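Robot Systems in Service, Unit 6
Handout: Loss of grip after a communication timeout
Berwyn Penry
Revised 2025-09-06

Read before the lab session. The exercise at the end is marked.

1. The fault

The Kiltden bench cell has two small arms on a shared rail and sorts packaged snacks into a basket. In August it dropped a packet during a transfer. The packet fell outside the basket and the cell carried on with an empty gripper for three more cycles before the operator pressed stop. No one was hurt. It is written up as a safety matter all the same, as an arm moving on a false belief about its load is an arm whose next move cannot be predicted by the person beside it.

2. What the log shows

The run lasted 3,740 control cycles. At cycle 3,000 the Wavolora controller lost replies from the gripper servo for 175 ms. The servo has its own watchdog, set at the works to 150 ms. On timeout it switches torque off and waits. When replies resumed, the controller read the last commanded position, found it equal to "closed", and reported the grip as good.

Two errors are present and should be kept apart in your answers:

(a) The servo's safe state was torque off. For a wheel this is usually acceptable. For a gripper holding a load it means release.
(b) The controller checked the command it had sent and did not check the measured position or current.

Either one alone would have been noticed. With (b) corrected, the cell would have stopped after the drop. With (a) corrected, the load would have been held until someone reset the arm.

3. Why the test bench missed it

Acceptance tests used a rigid block. A rigid block jams between the fingers and often stays put with torque off, through friction in the gearbox. Soft packets do not behave in this way.

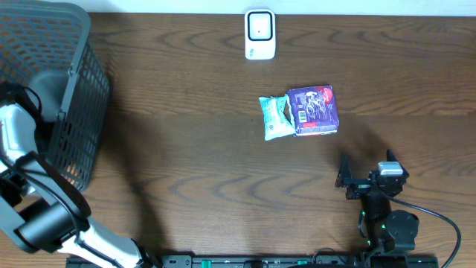 Choice of test object belongs in the fault analysis, along with cable routing and firmware. A grip check based on finger position alone assumes a known width, and a pillow-like wrapper has no fixed width. The pale green and white one lies against a flatter purple packet, so the fingers may also close on the edge of its neighbour. Motor current has to be read as well, with a separate threshold for each object type.

4. Changes made

Watchdog action set to hold position at reduced current.
Grip confirmed from measured position and current.
Any gap in replies over 9 ms is logged; any gap over 100 ms stops both arms.

5. Exercise

Draw the fault tree for the top event "load released outside basket". Include the hold-position setting as a possible cause of a trapped finger, and state what the operator must be able to do in that case. Use the symbols from the Haddadin sheet. Hand in on one side of A4.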